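The Ferry to Verkside

In January the ferry to Verkside goes only 4 times a day, and my mother always wanted the first one. This year I took it alone, with her blue suitcase and a paper bag of bread.

The man at the ticket window asked if I was going one way or return. I said return, and then I felt that I had answered too quickly. He gave me the ticket and wished me a calm sea.

I sat inside, near the heater. Across from me an old couple shared an orange. They did not talk, but she gave him each piece without looking, and he took it in the same way. I thought that my parents must have been like this once, before the house became too quiet for both of them.

The house stands above the harbor, in the street behind the Bellis bakery. A buyer had offered 3,780 for the furniture, all together, and I had said yes by telephone. Now I walked from room to room and was sorry for every chair. In the kitchen drawer I found her sunglasses, the black ones, which she wore even in the rain. She used to say that the light on the island came from below, from the water, and that a hat was no help against it.

I put them on. The kitchen became brown and small, and I could hear the clock better.

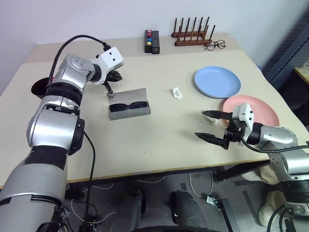
Sunday

The buyer came at nine with two sons and a truck. They were polite and carried everything carefully, and the younger one asked if he could keep a cookbook. I told him to take all of them.

When the truck was gone, I swept the floors. Then I locked the door and went down to the harbor. The wind was strong and the ferry was late. A woman on the bench asked me if I lived here.

"My mother did," I said.

She nodded and moved her bag, so that I could sit down. The sun had come out over the water, and it was true about the light. I opened the blue suitcase and looked for the glasses.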